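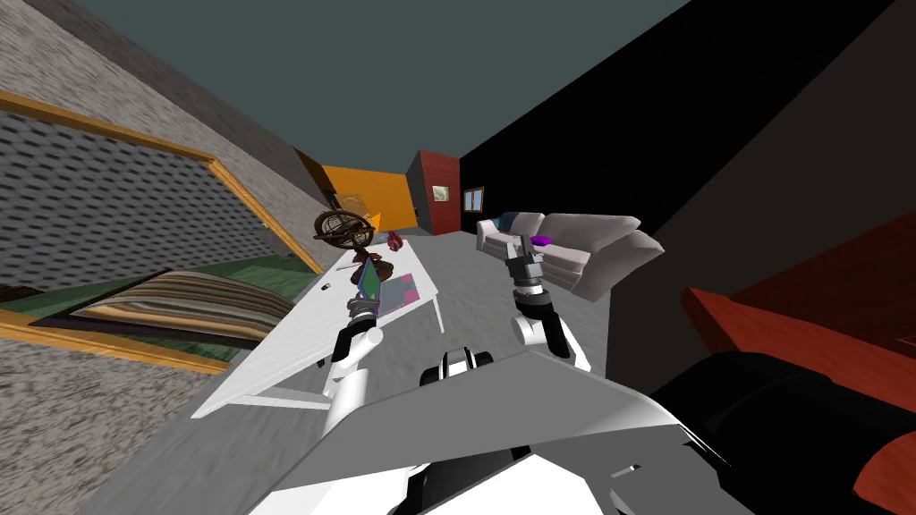
Bullham came from a goal down to beat Mirnport 3-1 on Sunday and move into the semifinals of the Besson Cup.

Jacqueline Hamel scored twice in the second half, the first from a free kick just outside the area and the second with a header at the far post. Substitute Dana Rey, on for the last 12 minutes, added the third on a breakaway after Mirnport had pushed everyone forward for a corner.

A crowd of 434 watched at Nosberg Road, the biggest of the season for a women's match at the ground.

Mirnport had the better of the opening half hour and took the lead when a long throw was only half cleared and the ball was driven back in low from the edge of the area. They hit the crossbar before the break and had a strong penalty appeal turned down for a push.

Bullham coach Pascal Rey changed his shape at halftime, moving Hamel up from midfield to play beside the striker, and his team was level within 7 minutes of the restart. Hamel's free kick took a slight touch off the wall and left the goalkeeper standing.

"We were second to every ball in the first half and I told them so," Rey said. "I didn't say much else. They know when they haven't been good enough."

The second goal came from a short corner that Bullham had tried twice already without getting a cross in. The third time the ball was lifted to the back post, where Hamel had lost her marker and headed down into the net.

Mirnport brought on two forwards and forced a run of corners late on, and Bullham needed a goal-line clearance to stay in front. The game was settled in stoppage time, when the visitors lost the ball near the Bullham area and Dana Rey, the coach's niece, ran half the length of the field before sliding it past the goalkeeper.

Hamel has now scored in each of Bullham's cup games this season. She missed most of last year with a knee injury and only returned to full training in the summer.

"I still get sore the day after, but I felt fine out there," she said. "The free kick was a bit lucky with the deflection. I'll take it."

Mirnport, who won the cup two years ago, will turn back to the league, where they are third with a game in hand. They were without their regular left back, who is suspended, and lost a center back to a hamstring strain shortly before halftime.

Bullham will play their semifinal away to Nosberg, who won their own tie on penalties after a goalless draw in front of 268 people. The sides have met once already this season, a 2-2 league draw in September.

The winners go on to the final at a neutral ground. Bullham's next league game is at home, with kickoff moved to 7 p.m. because the field is in use in the afternoon for youth matches. Tickets will be sold at the gate.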